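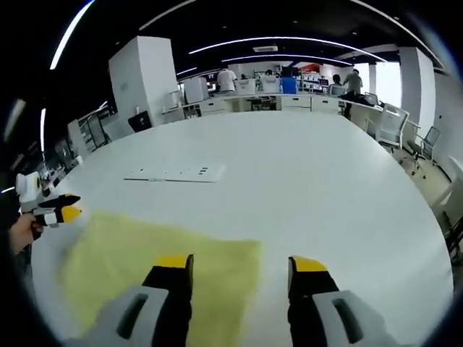

Round table news, and a word about the yellow cloths

Well, July is nearly done and I promised I'd write up the big tidy before everyone forgot what they'd agreed to. I've been putting it off (my own desk was one of the worst, I'll own up to that now) but Kianoush caught me at the kettle and asked where it had got to, so I've sat down with a cup of tea and a biscuit and I'm doing it.

First up, the round table. I love that table. It's wide enough that you can spread a whole job out on it and still have room for someone across from you, and because it hasn't got a head or a foot people just pull up wherever there's a gap. It's also white, and a white table shows everything. Coffee rings, pen, that orange dust off the corn chips, whatever was in the sauce from Chuensuk when we had the farewell lunch for the Skillo crew. I scrubbed at that sauce for ages! A bit of bicarb on a damp cloth got it in the end, left to sit while I answered emails, then wiped off with a clean one. So if you get turmeric or chilli oil on it, do that, and do it the same day please.

What I'm asking is that whoever uses the table last gives it a wipe. You don't have to do the whole thing with spray and polish. Just go over the bit you used, push the crumbs into your hand and not onto the floor, and you're done. It takes less time than finding your keys.

Now the cloths. We've gone over to pale yellow ones for the tables and desks. The old grey ones had got to the stage where I couldn't tell a clean one from a dirty one, and I have strong feelings about the smell of the one that lived behind the tap. I bought a pack of 12 to start us off and they're in the top drawer nearest the door, folded in thirds. Yellow is for tables and desks. The kitchenette has its own blue ones. Please don't swap them over, even if you're in a hurry and the yellow one's closer, and please don't use either of them on your shoes (I saw you, and the shoes did look lovely).

When you've finished with a yellow cloth, give it a rinse, wring it out properly and hang it over the rail. Scrunched up in a ball it'll go sour by the next morning. I take the used ones home and run them through on warm with a bit of ordinary powder and no fabric softener. I learned the softener thing the hard way with my tea towels at home — they came out beautifully fluffy and wouldn't soak up a thing, they just sort of chased the water around the bench. If anybody would like a turn at the washing, I won't fight you for it.

Kianoush Mohammadi has offered to do a folding session some lunchtime, which sounds like a joke but I'd go. He worked in a hotel laundry when he was a student and can fold a fitted sheet on his own, standing up, while talking about the cricket. I asked him to show me with one of the cloths and he smoothed it flat with the side of his hand first, from the middle outwards, and then brought the edges in. I've been folding from the corners my whole life and wondering why everything came out crooked. My linen cupboard has never looked better. Bring a tea towel or a pillowcase from home if you want to practise on something bigger.

Next, power strips. I know we need them, and I know there's never a socket where you want one. But a strip that's been brought over to the round table for one job tends to stay there, and then somebody puts a mug down next to it. If you've got one out on the table, have it well back from where people are eating and drinking, and put it away when you're finished with it. Wind the cable loosely, too. We had to bin one in autumn with a split near the plug where it had been wound tight as a cricket ball. Spares are on the lower shelf in the storeroom. If you find one that's cracked or scorched, don't put it back on the shelf for the next person, bring it to me and I'll get it tested or chucked.

The long row of desks along the back has come a fair way. I won't pretend it's finished. There are still boxes about, and bits and pieces that belong to three different jobs, and I know that some of you can put your hand on exactly the right thing in the middle of all that and would like me to leave it alone. Fair enough. What I'd ask is that you have a go at your drawers. Those white drawer units hold a lot more than we give them credit for, and when we opened up the spare ones we found a tangle of phone chargers, a single gardening glove, a bag of rubber bands that had melted together, and a stapler I'd replaced twice. One whole drawer was takeaway menus, including one for a place that's been a physio for years.

For anything you can't work out what to do with, label it. Masking tape and a marker are fine. Your name, and the month, and if it's still sitting there at the end of the following month I'll come and ask you about it nicely.

A few people have asked what spray to use on the desks. We've had the Trallano one for a while, the 330 ml bottle, and I'm happy with it, but go easy! Two squirts on the cloth, not on the desk, and definitely not on or near a monitor. For screens just use a dry cloth that hasn't had anything on it. Leftover spray on the tabletop dries in streaks and then you end up wiping it all over again with plain water. And if you're someone who finds the smell a bit much, warm water with a drop of dish soap does nearly as good a job and I honestly prefer it on the round table.

Lost property is in a tub under my desk. At the moment there's a lunchbox with a green lid, a child's sock, one very nice umbrella and a pair of reading glasses that I've tried on (not mine, sadly, they'd suit me). Anything not claimed goes to the op shop on my next run.

Thank you to everyone at Nesley who pitched in, especially those who stayed on past five to shift boxes and then helped us eat the leftover lamingtons. Questions, complaints and stray cloths to me on extension 861. I'm still missing the lid of the big cake tin as well, so if it's ended up in your drawer, pop it on the round table and I'll grab it when I go past.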